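Ticket 1539: T-shirts fold up uneven at the shoulder end
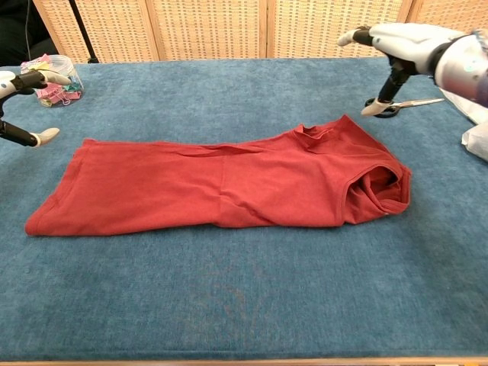
Last changed: Tuesday, 4:10 pm by Quyên Từ

Status: Solved
Opened by: Jannik Hinrichs
Area: Folding table, Durstead shop
Garment: short-sleeved T-shirt, cotton knit, red

Problem as reported (Jannik)
Shirts folded lengthwise look great at the hem and lumpy at the shoulders. The red one is a perfect case: hem end slightly squared, softly rounded, then you follow it along to the right and the shoulder bunches up into a little peak, with the neckline pushed together into folds. When I fold a shirt like that down to a shelf square the lump ends up inside and the stack leans. I had a stack of Sanna tees go over twice before lunch. I love this table and I really want to get this right!

Reply 1 (Quyên)
Great one to send in, thanks. First things to try:
- Smooth the shirt flat before the first fold, working from the hem up to the collar.
- Check that the side seams lie on top of each other.
- Take hold at the shoulder seam and the hem together, then fold.
Please try it on 4 shirts and tell me what you get.

Reply 2 (Jannik)
Done. Two came out lovely, two still had the peak. The body is much better, only soft wrinkles left in the middle. The sleeve is the stubborn part. It rolls back on itself at the ribbed edge and makes a pocket.

Reply 3 (Concetta Barbieri)
Jumping in because I had the very same thing with the Cullberg order! Our cover is carpet too, and it grips knit fabric. The bottom layer stays put while the top layer slides, so all the slack travels to the shoulder. Lift the shirt clear for a second after the first fold, give it one small shake and lay it back down. Then tuck the sleeve flat with the side of your hand, toward the body.

Reply 4 (Jannik)
Concetta, that did it! Ran a batch of 84 with the lift and shake and the stacks are standing up straight. A few had a soft diagonal crease along the top edge, but that pulls out with one stroke.

Reply 5 (Quyên)
So happy to read this. Added to the folding sheet as step 3, between "fold lengthwise" and "sleeves in". See also ticket 1190 (long sleeves), where the same trick may help – I haven't tried it yet.

One separate item: the blue cover has pale smudges and scuff marks below where the shirt lies. Brush it along the pile first, then a damp cloth. If they stay, write to Kamonchanok Panyasiri about a new piece of carpet.

Reply 6 (Jannik)
Brushed it. Some lighter, some the same. I'll write to Kamonchanok. Fine to close the folding part.

Closed by Quyên Từ. Cover moved to its own ticket.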